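Dunderville Robotics Board > End effectors > Bite vs Fluler fingers, sim numbers

gantry_moth
2025-10-19
Ran both grippers in sim all weekend. Same arm, same task, reach to the rack face, close, pull back. 272 tries each. Bite missed 30, Fluler missed 109. Didnt expect a gap that big tbh. Friction at defaults, controller at 40 Hz for both.

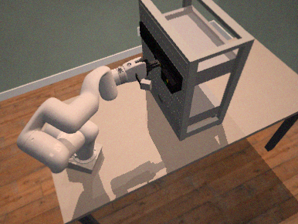
Most of the Fluler misses are at first contact. Fingers touch the panel a bit early, wrist keeps pushing, then it slides off. Bite seems to forgive that more. Anyone seeing the same?

sockwrench
40 Hz is way too slow for contact. You're comparing your controller, not the grippers. Bump it and rerun before you tell people to skip the Fluler.

gantry_moth
Same rate for both tho? If it was only the controller they'd both be bad.

sockwrench
No, stiffer fingers suffer more at a low rate. Fluler is stiff. Bite has give in the linkage.

plumb_bob_7
Kinda with sockwrench, but we had the real Fluler at the Sundidwood shop in August and it slipped on flat panels there too, much faster loop. Swapped the tips for softer ones and it was fine. What tips is your model using?

gantry_moth
Stock ones. Havent touched them

plumb_bob_7
Try that first. Also slow the last bit of the approach.

sockwrench
Still say rate first. Change one thing at a time pls or the numbers mean nothing

gantry_moth
ok ok. Rate tonight, tips after. Will post teh logs for both.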